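18/09/2019

Wornlow has published a short set of rules for testing household robot arms in simulation. Developers must run each kitchen task in a rendered room before trying it on hardware. 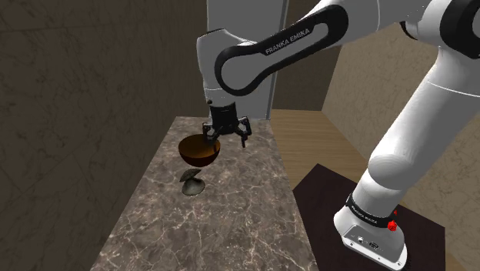 The rules run to 11 pages. Each run must be logged with its software version, and failed runs have to be kept alongside the good ones. Two people must sign off on every change to the speed limits.

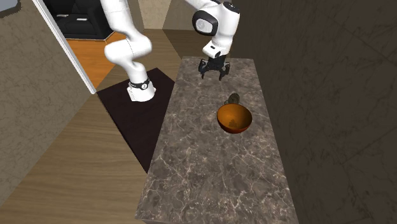
By Marcus Holloway, Staff Reporter

Flirkora, which builds virtual kitchens, will adopt the rules in February. Comments are open until then.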